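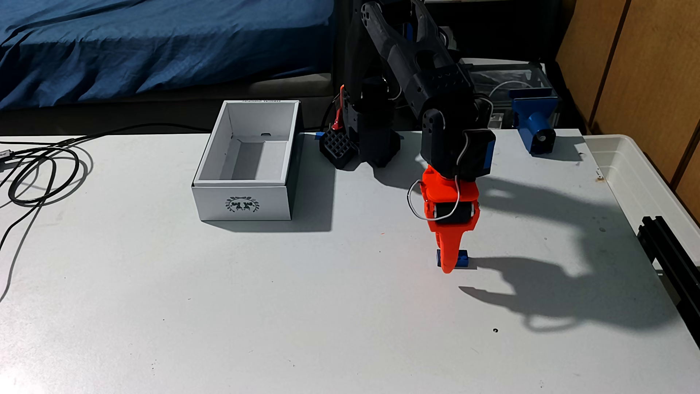 3.2 Bricks, boxes and table surface

The tidying task was built from things that most households with children already own: loose toy bricks, a table and a box to put the bricks in. Figure 2 shows one blue brick lying flat on the white tabletop with the open cardboard box standing to the left. The box has no lid, and its inner walls are pale grey and white, with a small slot in the far one.

The bricks came from two sources. The first was a mixed lot of 400 used bricks bought from a second-hand shop in Folterberg, washed and dried before use. The second was a set of 200 new bricks, kept apart from the others in labelled bags so that surface wear could be compared. Bricks with cracks or bite marks were taken out. The smallest pieces, with a single stud, were kept in, although they had given trouble in our pilot work at Sirberg, where several went missing between sessions.

We chose cardboard boxes over plastic tubs after the pilot. The plastic tubs were heavier and did not move when a brick touched the rim, but they were also loud, and people taking part told us they had begun to place bricks gently for that reason alone. A brick dropped into cardboard makes much less noise. The drawback is that an empty cardboard box is light and can be pushed along the table by a careless hand. We did not weight the boxes down, as few people do so at home. A box was replaced when a corner had split or when the walls no longer stood upright on their own.

White table surfaces were used in every session. In the pilot, carried out on a dark wooden table, black and brown bricks were often left until last or missed altogether. On white the same problem might be expected with white bricks, so these were recorded under a separate code (see Section 4.1). Shadows were a smaller matter. A box lit from one side throws a soft grey shadow on the table next to it, as in Figure 2, and a grey brick lying in such a shadow is harder to pick out than one lying in full light. Sessions held after four in the afternoon in November relied on ceiling lights only.

3.3 Starting positions

Each trial began with bricks either spread singly or tipped out in a heap. Single bricks were laid flat with the studs facing up, on their side, or upside down. A brick lying flat on a smooth table offers little to hold on to, and people tend to slide it to the table edge or tilt it with a fingertip before lifting. Bricks on their side were picked up with less fuss. In the heap condition no attempt was made to control how individual pieces came to rest.

The box stood to the left or to the right, and the side was changed halfway through each session. In total 940 trials were recorded in 19 sessions. Trials in which the box tipped over were kept and marked as such. Osaze Oyewole coded all trials for order of removal, and Khrystyna Pasichnyk coded a subset independently. Where the two disagreed, it was mostly over bricks that had been picked up as a joined pair, and these were entered as one item.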